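Notebook, display bench
07/09/2022

Wireless HDMI extender, Batham unit, second round. The first round was on the old firmware and I have discarded those numbers.

Set-up: transmitter on the Vistport laptop, receiver on the bench projector, both powered from their own supplies. The USB socket on the projector sags when the lamp strikes and the receiver reboots, so it is not to be used for power again. Output forced to 1080p, 60 Hz. Bluetooth off on the laptop.

Pairing took 2 attempts. The first stopped at the code screen and had to be cancelled from the receiver button. After that it reconnected by itself every time I cycled the laptop.

Latency was measured with the on-screen timer and the light sensor, same script as before. Log has 1334 samples, of which 1069 are usable. The rest fall inside the channel change and were removed before averaging. Raw file left in the shared folder under the Batham name, with the trimmed one beside it.

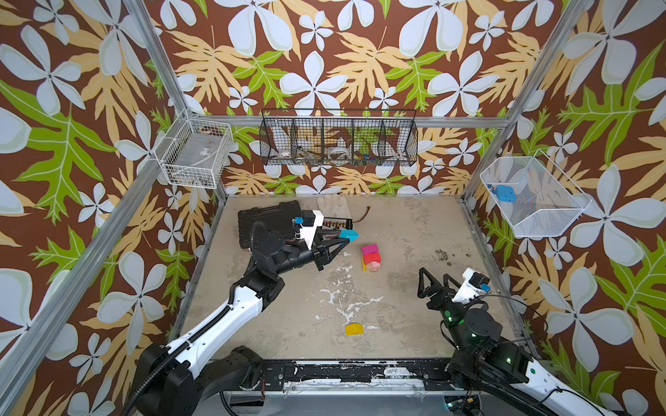 Comment added under the log: the channel change should stay in, as anyone giving a talk will sit through it like the rest of us, and a picture that freezes is worse than one that lags. Fair. I will report both sets, trimmed and untrimmed, and mark the freeze separately.

Sound: lip sync acceptable on speech, visibly out on the drum clip. No delay setting in the receiver menu. The Zuvmont adapter had one, two levels down under Audio, so I looked in the same place and found only volume and mute.

Range: held through the partition wall with the door shut. Dropped 5 times with the receiver behind the metal cabinet, recovered each time without re-pairing.

To do:
Repeat with the Dmytriv splitter in line. Copy protection may fail there.
Fix channel by hand and rerun the latency script.
Check whether the October firmware adds audio delay.
Label the two power supplies, they have the same plug and different voltages.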